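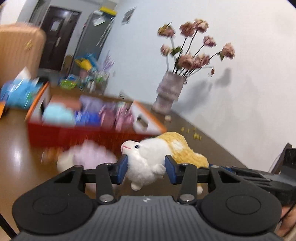 Our group was asked to find out whether reusing drinks cartons for soft-goods storage saves a charity shop any money, and I should say at the start that I doubted the question. Ryan Naylor had already written "yes" on the planning sheet before we had packed a single thing. The case for the carton is easy to make when you look at it with a plush animal or two still on the table: a big open box, a handle hole in the side, plenty of soft and packaged items already inside, and a toy with curly golden-yellow fur that will squash into any gap you leave it. Soft toys flatter a box. I would have been more impressed by crockery.

The shop in Ceststead buys plastic crates from Vornell and gets its labels from Sidix. The manager told us the crates cost 210 pounds in the last year. Nobody in our group asked to see the receipts, which I think was a mistake, and I have left the figure in only because the rest of the report depends on it. The claim on the Vornell leaflet that a crate lasts for 4,000 uses was no help either. The leaflet doesn't say what a use is. If it means being lifted on to a shelf and left there until spring, any box would do well.

Method. We sorted donated goods on a table, put them into a carton, carried it to the stockroom and carried it back. We did this for 3 afternoons in April. A carton was marked as failed if a handle tore or the base sagged. Ryan wanted "looks tired" as a third reason, but we could not agree on what that meant and dropped it.

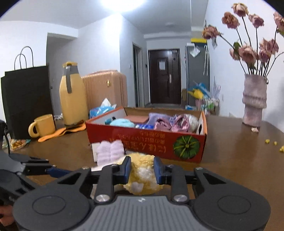
The sorting took longer than the carrying, and our plan had no column for it. Small wrapped things slide under the bigger soft ones, so anyone looking for a particular item has to take half the load out again. A crate would have the same problem. This matters because the saving in the first draft came entirely from the price of the container, with the time of the person filling it set at nothing.

Results. No handle tore. One base sagged, after someone added books, and we argued over whether to count it. I have counted it. The Lobo tape we used on the joins held on every carton, though we had no other tape to compare it with.

My view is that cartons are fine for toys and clothes over a short period, and that we have not shown anything beyond that. Damp was not tested. Ryan disagrees and his comments are in the appendix.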